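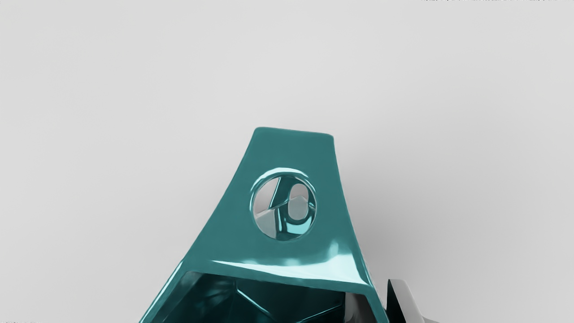

Page last changed: 15 January 2025

How does a restaurant feed a whole wedding at once?

At home, dinner for four people can go wrong in lots of ways. The peas boil dry, somebody's chips are burnt, and the dog gets a sausage. Now imagine dinner for 200 people, all in their best clothes, all hungry, and one of them is your great-aunt.

A big meal like this is called a banquet. The people who plan it are called caterers, and they start worrying months before you put on your itchy shirt.

First comes the menu. When you eat out with your family, everyone picks something different and the kitchen makes each dish when it's ordered. Try that with 200 guests and the last table would get its soup at bedtime. So the caterer offers two or three main courses, and everyone has to choose weeks ahead. Grown-ups then forget what they chose. The caterer keeps a list.

The list also says who can't eat what. Some people get very ill from nuts, milk or eggs, so their food is made separately, with clean knives and clean boards, and each plate gets a label. Fussiness goes on the list too, though in smaller writing.
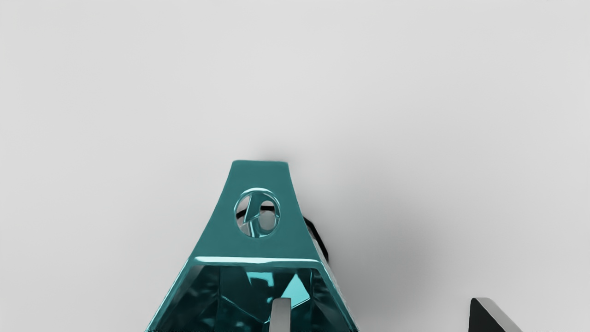
Next comes the shopping. Volkan Avcı runs the kitchen at Kastine, a restaurant with a big room upstairs for parties. For one party last December he ordered 900 small potatoes. He says the potatoes were no trouble. Peeling them was the trouble.

A lot of the cooking happens the day before. Sauces are made, vegetables are chopped and puddings go into the fridge, where the cooks try not to look at them. On the day itself, the hot food is cooked and then kept hot in a special cupboard. It can't just sit on the side, as germs are very fond of lukewarm chicken.

Then everybody stands in a line. One cook puts on the meat, the next adds the potatoes, the next pours the gravy, and the last one wipes the drips off the edge. It's a bit like passing buckets of water to a fire – only with more gravy.

The waiters carry the plates out one table at a time. The top table usually goes first. If you are at table 26, next to the coats, you may like to eat a bread roll while you wait.

Words to know

Banquet: a big, grand meal for lots of people.
Course: one part of a meal, such as the starter or the pudding.
Caterer: someone whose job is making food for an event. Often found lying down afterwards.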